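**Divura Desk Reset, reviewed by Nima Taheri**
Thursday, December 3, 2020

I was sent the Desk Reset in April and said I'd write it up in a fortnight. It took rather longer, mostly due to the drawer unit, which arrived with the wrong runners.

Divura sells this as a system. What you get is a drawer unit, a monitor shelf, a cable box and a booklet about clear thinking. The booklet is 191 pages long. I read the first chapter and used the rest to level the printer.

The shelf is decent. It takes a heavy screen without sagging and the feet don't scratch. I've had the Takagi one at work for years and couldn't tell you which is better with my eyes shut.

The cable box is poor. It holds a four-way extension lead if you bend the plugs, and the lid pops up if you don't. Gokden's costs less and has a hole at both ends, so the lead can go out the way you want it to.

Then the drawers. The replacement runners from Illey, who do the UK returns, were fine and came with no note or apology. The bottom drawer still catches. Divura says the runners are tested to 800 openings - I open mine around ten times a day, so you can work out how I feel about that.

The claim I like least is that the kit "gives you back your desk". Mine has the same things on it, a bit higher up. The mouse still gets shoved aside whenever I need room to write, and the small stuff still ends up in whatever tub is nearest. 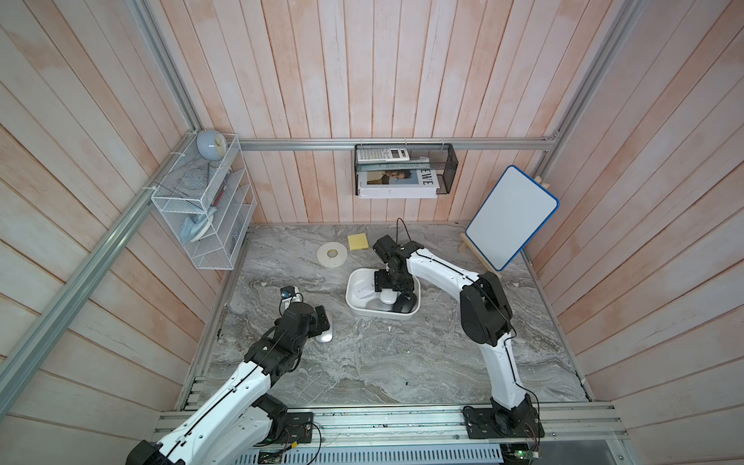
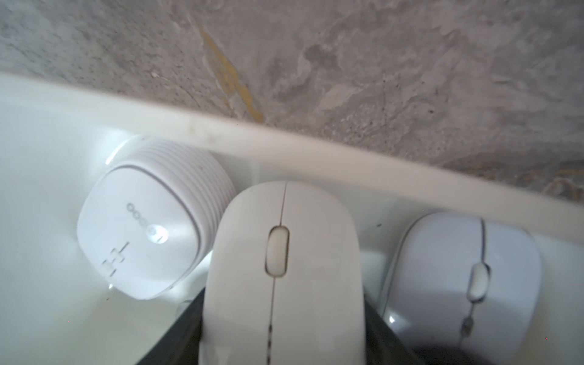 *Reading time: 2 minutes*

**Would I buy it?** The shelf alone, yes, if they sold it alone. They don't. I asked twice and was sent a link to the full kit both times.

If you already own one, take the back panel off the drawers before you fit the runners. The instructions put it the other way round, and you'll need the space for your hand.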